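Hunville's Bow Tie Library Opens in January, and Everyone Is Invited to Borrow

Dec 20, 2020
By Carla Najjar

HUNVILLE – A lending library for bow ties, neckties, braces and pocket squares will open in January in the old ticket office on Ross Street, run by the clothing reuse group Litico. Anyone who lives in or near Hunville can join, and borrowing will be free for the whole of the first year.

The collection already holds over 1600 pieces, nearly all of them given by local people since the spring. There are school ties from schools that closed long ago, knitted ties in mustard and bottle green, a whole drawer of paisley, and enough plain black bow ties to dress a good-sized choir (the Flernia Singers have already asked, and yes, they can have them!). The oldest dated item is a silk tie from a wedding, given by the couple's granddaughter along with the order of service.

"We thought we might get a couple of carrier bags," said Welington Barbosa, who started the library with two friends from Litico. "Then word got round the allotments, and after that there was no stopping it. People want these things worn again. They come with stories, and we've been writing the stories down as fast as we can."

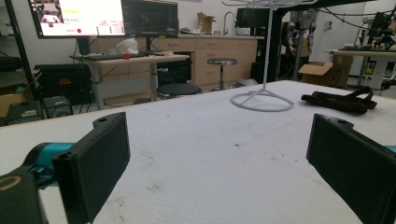

Members will be able to take home up to three items at a time and keep them for 20 days, long enough for a wedding weekend, a run of interviews or a school play with a dress rehearsal. Everything is filed by colour first and then by width, which caused a fair bit of friendly argument in the autumn but makes it very quick to find a match for a particular shirt. The bow ties will have their own corner by the window, on display stands like the tall white wire one with its ring base, so that visitors can walk all the way round and look before asking to try anything on. Mirrors have been hung at two heights, one of them low enough for children and wheelchair users.

The library will lend to groups as well. Drama clubs, bands, scout troops and care homes can book a box in advance, and Litico will put together a mixed selection to suit the event. Hunville Amateur Players had the first trial box for their filmed Christmas show and sent it back with a very kind card and a tin of shortbread.
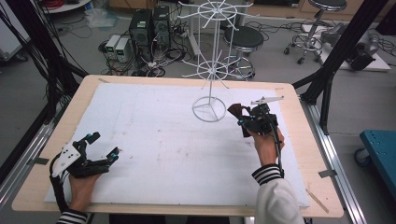 Learn to tie your own

Alongside the lending, Litico will run a course of 12 short lessons on tying, mending and making neckwear. The first four will be held online, with a practice tie posted out to everyone who signs up, and the others will move into the ticket office as soon as larger groups can meet indoors again. No sewing experience is needed for the early lessons. By the end, learners will have cut, lined and finished a self-tie bow tie from an old shirt or curtain.

Barbosa learned from his grandfather, a hotel porter who could tie a bow tie with his eyes shut and liked to prove it at family parties. He will teach the first lesson himself. "It's the same knot as your shoelace," he said. "Once people believe me on that, they've got it. I've taught my postman over the garden gate and he wore one for his whole round the next day."

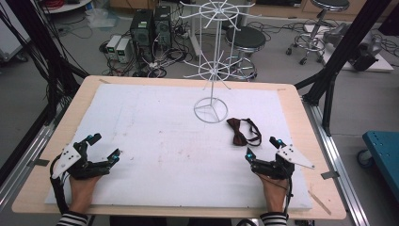
Later lessons cover replacing worn neckbands, steaming silk safely, getting gravy out of almost anything, and working with clip-on and strap fittings for people who find small fastenings difficult. A set of large-print instruction sheets will be ready for the opening, and copies can be posted on request.

So far 39 people have put their names down for the course, and there is room for more. Donations are welcome too, in any condition. Ties too far gone to lend will go into the patchwork bunting being made for the front of the building, and the library would especially love to hear from anyone with braces or children's sizes to spare.

To join, donate or book a box, leave a note in the letterbox at the ticket office or ask at any Litico stall.

Recent news
Litico coat swap returns to Flernia
Winter mending evenings move online
Ross Street ticket office gets a new roof
Wanted: buttons, zips and cotton reels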